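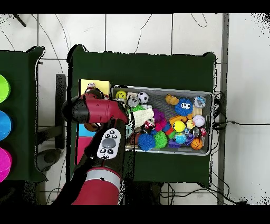
Top view, arm over the toy bin

zondside_cell wrote:
We're writing house rules for bin picking trials and I'd like opinions. Draft so far:
1. Object list is fixed before the run. No swaps.
2. Bin gets remixed by hand between runs, arm stopped.
3. A run ends after 8 failed grasps.
4. Cables stay out of the walkway.
Anything missing?

lolach77 wrote:
Rule 4 needs work. I see cables on the tile on more than one side of the table. Cover them or tape them down, and put that in the rule.

gearbench wrote:
I don't agree with rule 3. With spiky balls and a plush in the same bin, 8 goes by fast. We stop on time instead — 6 minutes, then score what's out.

zondside_cell wrote:
Time limits favor fast arms. We care about grasps. We have 695 logged runs under the 8 rule and I don't want to throw them out.

gearbench wrote:
Then log both. It's one more column.

Clenix_user wrote:
"Arm stopped" is too vague. Paused is not stopped. Ours says protective stop on, pendant in hand, before anyone reaches into the bin. I'd copy that.

lolach77 wrote:
+1. Also say who can release it. Ours is the person who reached in, no one else.

zondside_cell wrote:
OK, changing 2 and 4. Leaving 3 as is, but I'll add run time to the log. Does anybody record the fill order of the bin?

Clenix_user wrote:
We don't. One top photo before each run, same height every time.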